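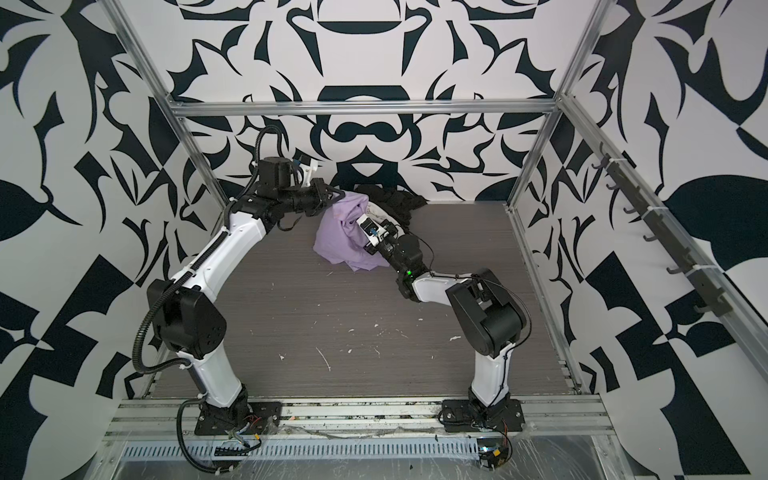 Page last changed: June 5, 2023

Call for participants: working group on safe practice for two-arm fabric handling

Skikon is looking for people to join a working group that will write a code of practice for small two-arm robot cells used to pick up, sort and fold cloth. The group will be chaired by Marietjie Maluleke and will meet at our Halwood site and online. We have six places to fill.

Why we are doing this

The general safety rules for industrial robots were written with larger machines in mind. Bench-top cells like ours have two light arms fixed to one rail, sharing one small floor, with soft material between them. Both grippers are often in the same heap of cloth. People who run such cells have mostly made up their own rules, and these differ from one site to the next. We want one short document that a new operator can read in an afternoon and that an inspector can check a cell against.

What the group will cover

Spacing and shared reach. How close two grippers may come to each other when both are holding the same piece, and what should happen when one stops and the other does not.

Cables and wiring. How conduit is to be clipped along a moving arm, what slack is allowed at the shoulder, and when wires and circuit boards at the base of an arm must be covered.

Housekeeping. Lint, scraps and loose bits on the work surface: how often the floor of the cell is to be cleared, by whom, and whether the arms must be powered down first.

Reaching in. When a person may put a hand inside the enclosure to straighten or remove a piece of fabric, and what must be switched off before they do.

Records. What is written down after a stop, a snag or a dropped piece, and how long it is kept. Our own log for last year has 1196 entries and no agreed way of sorting them. Members will be given a copy to work from.

Who should apply

We would like to hear from operators, maintenance technicians, laundry and textile workers, and safety representatives. You do not need a degree and you do not need to have written a standard before. You should have spent time working at or next to a robot cell, or handling fabric in quantity by hand. Two of the places are kept for people who do not work for a robot maker or supplier.

You must be 18 or over and able to read and comment on drafts in English. Please tell us if you need the drafts in large print or another format.

What is involved

Two full days at Halwood, then a short online meeting every fortnight until the draft is finished. Expect to spend a few hours between meetings reading and marking up text. The first day at Halwood will be in August. Part of it is spent at the cells, so closed shoes are required and long hair must be tied back. Lanyards and loose sleeves are not allowed at the benches.

Payment

Members receive a fee of £695, paid in two halves. Travel within the UK is refunded on receipt. If your employer is releasing you in paid time, the fee can go to them instead.

How to apply

Send one page on your experience and the part of the code you would most like to work on to Chiamaka Ajayi at Skikon, quoting reference 1644. Leopold Frei can answer technical questions about the cells. Applications will be read as they come in and the call will close when all places are taken.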